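The burger with the lot, and how I've been trying to get back to it

Sunday, April 19, 2026

Print this post | E-mail this post

I've been meaning to write about hamburgers for ages, and the clocks have gone back and it's dark by tea time, so I've run out of excuses. This will be a long one. Put the kettle on.

When I was a kid in Dakodine (4,000 people, two pubs, one set of traffic lights that everybody resented) there was a takeaway on the main street called Dridik's. It had the coloured plastic strips in the doorway and a bench out the front with the paint worn off in the middle. On Friday nights, if Mum was too tired to cook, one of us would be sent down with a note and a few dollars and we'd come home with the burgers wrapped in white paper, going see-through at the bottom, and you had to carry them flat like something that might go off.

A burger with the lot, for anybody reading from overseas, means beef, bacon, a fried egg, cheese, onion, lettuce, tomato, beetroot and very often a ring of tinned pineapple. It's a ridiculous object. It can't be eaten tidily and I don't think it was ever meant to be. My sister used to take hers apart and eat it in layers with a fork, and my dad would look at her as though she'd brought home a stray.

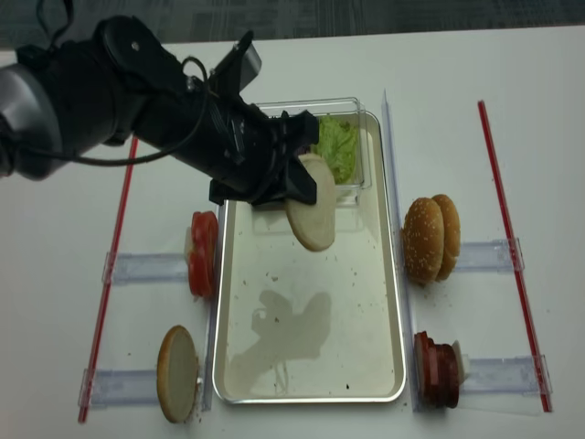 What I remember best is the bun, strangely enough. It was a plain soft white roll, a bit bigger than your hand, from Fletska's bakery around the corner, and Dridik's would butter both cut sides and put them face down on the hotplate where the onions had been. So you got this thin crisp layer on the inside that tasted of onion and butter, and the outside stayed soft. I have spent a fair bit of my adult life trying to buy that roll. Brioche is lovely but it's too sweet, and it gives up the moment the egg breaks. Sourdough fights back. The seeded supermarket ones are all right if you toast them hard, but they go to dust the next day.

In the end I started making my own. I use 600 grams of plain bread flour, a sachet of yeast, a spoon of sugar, a good pinch of salt, a knob of soft butter and enough warm milk and water to make a dough that's a little tackier than feels sensible. Knead it till your arms complain, leave it somewhere warm, shape it into nine balls, squash them a bit with your palm, leave them again under a tea towel. Then a hot oven until they're only just coloured. The important part is to put a clean tea towel over them the second they come out, so the tops go soft. I got that from the lady who used to work the counter at Fletska's, who I ran into at a funeral of all places, and we stood next to the sandwiches for half an hour talking about crust.

Now, the meat. I buy 700 grams of ordinary mince from the butcher, and I mean ordinary, the kind with some fat in it. The lean stuff is very virtuous and it makes a burger like a shoe sole. Dridik's put grated onion and a bit of Worcestershire in theirs, and I'm almost sure there was breadcrumb. I know the fashion now is beef and salt and nothing else. I've had those and enjoyed them very much! But they're a different dinner, and when I'm homesick for the main street I want the grated onion.

Press them wider than you think you'll need. They shrink up, they always shrink up, and there's nothing sadder than a wide bun with a small fat meatball sitting in the middle of it.
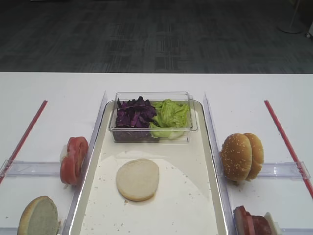
Can you make everything ahead if you're feeding a crowd?

Most of it, though I'd stop short of putting the burgers together. Buns can be baked that morning, patties can be shaped the night before with baking paper between them, and the onions can be cooked slowly in the afternoon and warmed up again. Leave the eggs till last. An egg that's been sitting around goes leathery, and then you may as well have left it out.

I learned this properly when we did the burgers for the fundraiser at Shim, the little hall out past the silos. I'd imagined myself at the barbecue in an apron, chatting away. What really happened was that I spent the entire evening in the kitchen trying to find somewhere to put the beetroot. Beetroot is a menace. It gets onto everything and by seven o'clock the cheese was pink, the tongs were pink and I had a thumbprint on my good cream trousers that is still there. Everyone was very kind about it and we sold out, and a man I'd never met told me it was the best burger he'd had since he left the navy, so I went home happy.

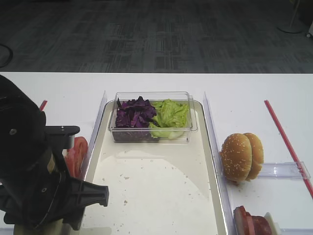

Salad deserves more thought than it gets, and I include myself in that, having served some dreadful old salad in my time. Lettuce should be iceberg, shredded fine, and bone dry. Spin it, then roll it up in a towel and put it back in the fridge. Tomato is harder, because a good one is juicy and the juice is exactly what wrecks your bun. I slice mine, salt them lightly, and give them ten minutes on paper towel. You want them properly red all the way out to the edge, like the slices in the photo just above, with that glossy skin on them. A pale tomato in the middle of winter isn't worth the trouble, and I'd sooner have extra beetroot and a dollop of relish. If you must have tomato in July, the small ones on the vine have a bit more flavour, though you'll be forever chasing them out the side of the bun.

As for order, I know people have strong feelings. Mine goes bottom bun, sauce, lettuce, tomato, patty, cheese, onions, bacon, egg, beetroot, top bun. Putting the cheese straight on the meat while it's still in the pan lets it melt down over the side. My sister maintains the beetroot should be against the patty, and she's entitled to be wrong in her own kitchen. 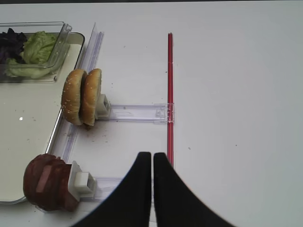

Sauce was always tomato or barbecue at Dridik's, and you were asked once, quickly, and if you dithered you got tomato. I've grown fond of a bit of mayonnaise on the bottom bun as well, which would have caused talk in Dakodine. It does help keep the juice out of the bread.

I drove through in May last year, on the way to somewhere else. The shop is a physio now. The bench has been painted dark green and somebody had left a coffee cup on it. Fletska's is still going, with new people, and I bought a bag of the white rolls and ate one in the car with nothing on it at all. It was very nearly the same. A touch sweeter, I think, or I've changed.

Next time I'll write up the relish, as a couple of you have asked, and it needs to sit for a few weeks anyway so there's no hurry. If you have a theory about the pineapple, fresh or tinned, the comments are open.

Print this post | E-mail this post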